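Keeping the Kitchen Cell Running

The arm in the kitchen cell at Groruvance is switched on before anyone has taken a coat off. It needs 15 minutes to warm its joints, and in that time the technician on shift does the walk-round: clamp, cables, gripper, counter.

The cell is small. A play kitchen with a wooden countertop stands on gray carpet, with the arm over it and a metal stand to one side. The computer sits on the floor. Groruvance builds control software for light arms and uses the kitchen to find out what breaks. The software is called Jitaru. The arm runs it for most of the working day, moving plastic food in and out of dishes, and the logs go to a two-person maintenance desk in the next room.

Most of what that desk deals with is mechanical and dull. The clamp on the stand creeps. Cables drag. Screws in the wrist back out a little at a time, and the first sign is usually a gripper that closes slightly to one side of where it should.

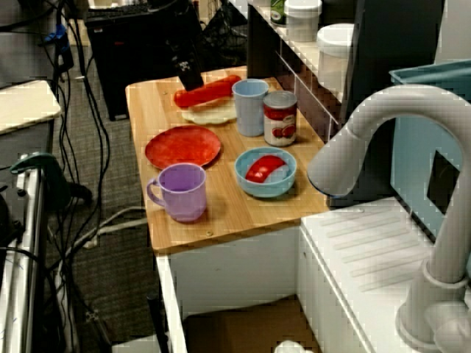

Height is the setting that gets the most attention. The controller has to know where the countertop is, and it has to know it again after every knock to the cabinet. The old way was to lower the gripper by hand until a sheet of paper would no longer slide under it. The current way uses a short routine called Steveo, which brings the closed fingers down slowly at several points on the wood and records the motor current at each touch. It then fits a plane to the readings. If one corner disagrees with the others by more than 2 millimeters, the routine stops and asks for a person.

Usually the person finds that the cabinet has shifted on the carpet. It is light furniture, and the carpet gives. The shop tried rubber feet, which helped for a while, and then went back to pushing the cabinet square by hand and running the routine again.

Bowls are harder than plates. On a plate the fingers can come down from almost any side. In a bowl they have to clear the rim, and a finger that touches the wall on the way in will push the bowl along the counter before the grip closes. The fix was to slow the last part of the descent and watch the wrist current — a jump there means the rim has been hit, and the arm backs up and tries from another angle.
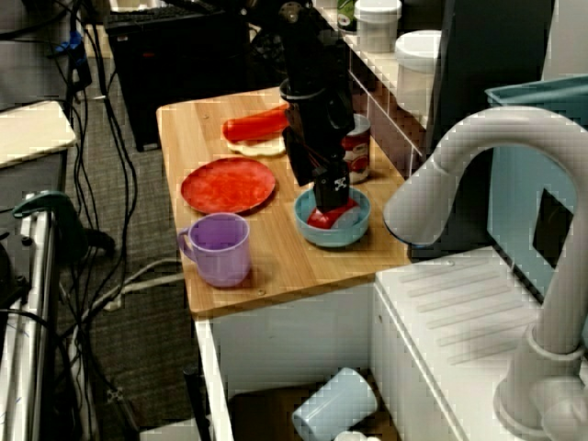

Wear shows up in the fingers first. Plastic food is slick, and the pads that grip it lose their bite well before they look worn. The desk used to change them when grasps started to fail. In June it moved to a fixed count, after one pair lasted 3137 closings and the next 3869 before slipping. Pads now come off at 3000, while they are still good. The supplier, Dirnex, sells them in bags, and a bag lives in the drawer with the hex keys.

The wires along the arm get a different kind of check. The technician moves each joint through its range with the power off and watches for a spot where the wire pulls tight. A tight spot near the wrist is the one to worry about. Left alone it works the connector loose, and the fault comes and goes for days before it stays. Slack is added at the tie below, never by stretching the wire.

Every repair goes into a paper notebook as well as the log. The log has the time and the error code. The notebook has the rest, such as which screw it was, how far it had turned, and whether the thread compound had been put on last time. Before a part is ordered, the desk reads back through both.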